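How a Robot Learns to Make a Bed
Budora Science Pages for Young Readers
Updated 07/01/2026

A robot does not know what a pillow is. It has motors, a camera and a computer. To do a chore, it needs a program that connects what the camera sees to how the motors should move.

People can write some programs line by line. Bedding is hard to write rules for. A sheet can wrinkle in more ways than anyone could list, and a pillow changes shape when it is squeezed. For jobs like this, engineers use a learning system. It is a program that finds patterns in examples.

What is an example?
At the Rendow project, one example is one try at one task, such as moving a pillow to the head of the bed. A person guides the robot's arms from start to finish. While the arms move, the computer saves two things: the camera pictures and the position of every joint. It saves them 20 times each second. A try that lasts 120 seconds gives 2,400 saved moments.

How many are needed?
Rendow collects 200 examples of each task. The pillows start in a different place each time -- sometimes at the foot of the bed, sometimes on the floor. If they always started in one spot, the system might learn the spot and ignore the pillows.

Are mistakes kept?
Some are. If a pillow slips and the person picks it up again, the example stays in the set and gets a label. The system can then learn how to recover. If the camera stops working, the example is deleted.

What happens next?
The computer studies the examples and adjusts its program until its guesses are close to the moves the person made. Then the robot tries the task with no person guiding it. Engineers write down where it fails and collect more examples of that part.

Words to know
Gripper: the part of a robot that holds things.
Joint: a place where a robot arm bends or turns.
Data set: a collection of examples.
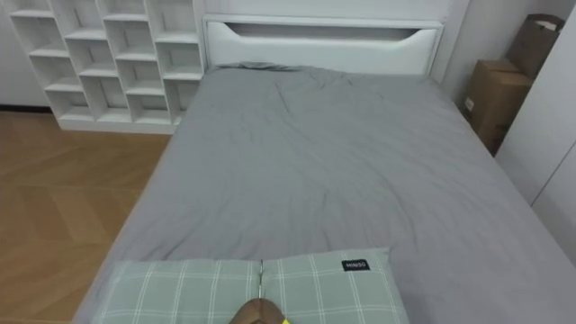

Two pillows at the foot of the bed, with the tip of a gripper finger over them.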